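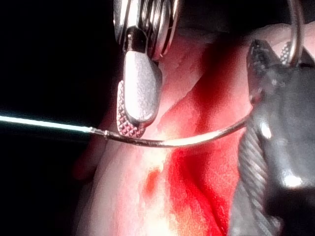 *Figure 1. Curved suture needle with white thread, held in the jaw of a silver instrument over soft tissue. A second, dark grasper comes from the right.*

# Can a machine sew on a button yet?

Term project, Urnberg, 3 Apr 2022

## 1. Question

In our course we were asked to choose one chore and find out if a machine can do it today. Our group has chosen mending, which means a button, a small tear or an open hem. It is done at home and also in the repair corner of many clothing shops.

At first we wanted to study only cloth. During the reading we noticed that much of the work on needle and thread comes from surgery, so we looked at both fields.

## 2. What we did

We collected short video clips of machines and of people who work with a needle by hand. After removing the doubles we had 1,347 clips. Each clip was watched by 2 students, who wrote down separately where the work stopped or became slow. When they disagreed, the clip was discussed in the weekly meeting.

We also visited the Pramitz repair workshop, where shirts and work clothes are mended for hotels. The workers let us watch for a morning and answered our questions with much patience.

## 3. Results

**Holding the needle.** This part is in good condition. In Figure 1 the jaw has a surface of small raised teeth where it presses on the needle. A curved needle wants to turn when it is pushed, and a smooth jaw would let it roll. The simple grippers we have in our lab have flat rubber pads, and with them we lost the needle very often.

**Passing it over.** Two tools must agree about one small thing. While one tool covers an end of the needle, the camera does not see this end any more. A worker at Pramitz feels it with the fingers and does not look.

**The thread.** Most of the slow clips belong here. The thread catches, twists, or lies behind something. We did not find any clip with cloth in which the machine removed a knot it had made by mistake.

**The material.** Tissue and cloth both move when they are touched. But a shirt also folds over itself and can hide the place of the repair. On the other side, a bad stitch in a shirt can be cut and made again – in surgery this is a much more serious matter.

## 4. Cost

The Whitcombe arm in our lab, with gripper and stand, was bought for about 3,000 euros. It does not include any sewing tool. At the workshop a button takes less time than we need to put the shirt flat under our camera.

## 5. Answer for now

For a straight seam on flat cloth, yes, but this is the sewing machine and it is old. For mending by a robot at home or in a shop, our answer is no. In May we will repeat the needle test with toothed pads, which the Drekbridge machine shop will cut for us, and add the results to section 3.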